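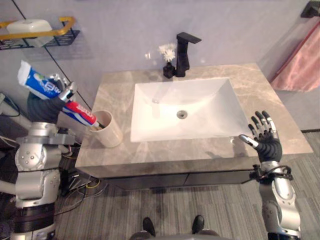 4.2 Bathroom tidying by remote control

Figure 3. Tidying task on the vanity, seen from the robot's head. The left hand holds the toothpaste tube with its crimped end in the mouth of the cup; the right hand is open beside the basin.

The claim we set out to test is a common one: that a person who can do a household job with their own hands can show it to a robot by remote control, and that a modest pile of such showings is enough to learn from. We took the toothpaste task because it looks like the easiest in our set. There is one object to move, one place to put it, and the goal can be stated in a single sentence. If demonstration by remote control is as natural as its supporters say, it should be natural here.

We do not think our results bear this out. Operators using the Alva interface produced 48 accepted demonstrations in June, and the policy trained on them placed the tube in the cup in 9 of its test trials before we stopped for a hardware fault in the left wrist. We report that number without a rate, as the trials after the fault were run under different conditions and should not be pooled with those before it.

The demonstrations themselves deserve more attention than they usually get. In Figure 3 the tube is held on the diagonal, cap uppermost, with the lower end pointing down into the cup. A person would hardly notice choosing this angle. Our operators had to be taught it. Left to themselves, most gripped the tube across the middle and then found that the forearm had to swing out wide to bring the end over the rim. The written instructions grew from one paragraph to two pages over the course of the work, and by the end they laid down the grip, the approach and the point of release. It is fair to ask how much of the resulting skill was shown to the robot by hand and how much was written by us and passed through the operator. Earlier reports seldom publish their instruction sheets, so we cannot say whether ours is unusually long.

The right arm raises a different problem. The task needs only one hand, but the interface records both, and the operator's idle hand must be somewhere. In Figure 3 it is open and upright at the side of the sink, palm towards the basin, with the thumb over the rim. Other operators kept it lower or further back. None of these positions has anything to do with toothpaste, yet each is recorded as though it were part of the lesson. The trained policy copied them faithfully, and on several trials moved the right hand back and forth between two resting places while the left hand waited. Masking the right arm during training removed this behaviour. It also removed any hope of using the same data for two-handed work, which was the main reason given in the Andance proposal for recording both arms.

Satish Raju, who ran the sessions, has argued that a larger set would wash out such habits. This may be so. The Isero collection, with 3,000 demonstrations of simple placing tasks, is the obvious place to look, and we trained a second policy on it before fine-tuning on ours. Its reaching movements were smoother. Its releases were no better, and it still drifted towards whatever resting position had been most common in the data. We take this as weak evidence that scale helps with the parts of the task that were already working.

We would also caution against reading too much into the setting. The vanity has a real basin and faucet, a cup, a vase of flowers behind and a towel to one side, and it looks more like a home than a bare bench does. The cup, however, was returned to the same spot before every demonstration. When we moved it by the width of a hand, the policy reached for the old position. Furnishing a test area makes for a more persuasive figure, but it adds no variety unless the things in it are moved.

One operator asked to repeat the task by guiding the arm directly, using the Skiklow handles. The 3 demonstrations recorded this way were shorter and showed fewer corrections near the rim. They are too few to train on and we leave them out of the comparison in Section 5, where the remote-control data are set against a scripted baseline.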